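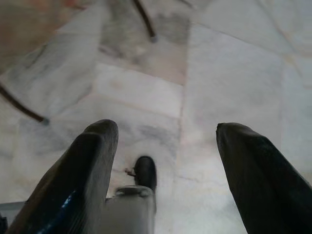
Pale marble tile with soft gray veining.

I love plain text email, and I want more people to try it. I switched in March, after 500 messages in my inbox had turned into one long parade of banners, buttons and logos the size of my thumb. I haven't missed any of it!

Plain text opens right away. It looks the same on an old laptop as it does on a new phone, and it's so easy to search (I found a three-year-old note about a furnace filter in one try). When Howard Catterall sends out the Nodcombe neighborhood newsletter, he writes it in plain text, and I read every word. I can't say that for the fancy ones.

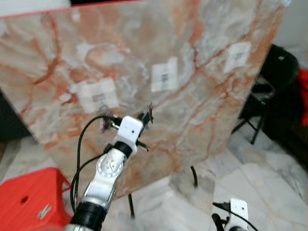 The usual complaint is that plain text looks cold. Innes Carnegie told me so over lunch, and then pulled up a message from her sister to prove me wrong about something else. It was four lines long, no pictures, no colors, and she was grinning the whole time she read it. The warmth was all in the words.

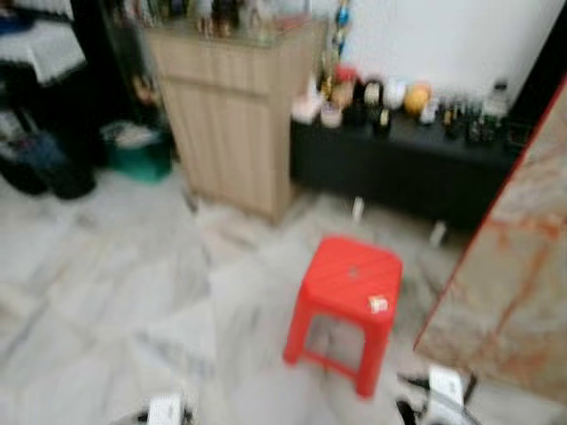
A red plastic stool on the tiled floor.

Yes, you give some things up. Tables are a mess, and long web addresses wrap in ugly ways. If you need to send a price list to 1,000 customers, go ahead and use the formatting. But a note to a friend, a question for your landlord, a reply to your kid's coach? Those don't need a template. 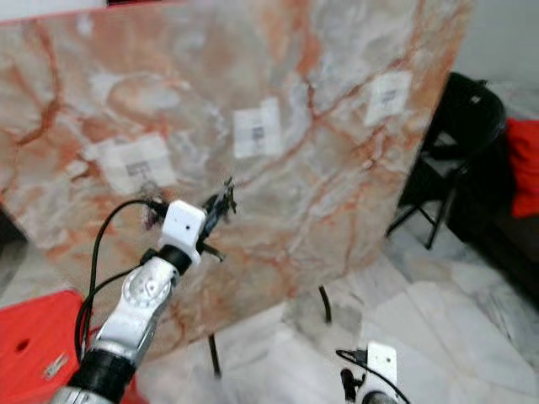 Most mail programs have the setting, though it can take some digging. I use Zinimier, where it's 2 clicks deep under the compose options, and I left it on for replies too. Start with replies if you're nervous about it. Quote only the line you're answering, put your answer under it, and trim the rest. Do that for a week and then look back through your sent folder. I bet you'll like how your own mail reads!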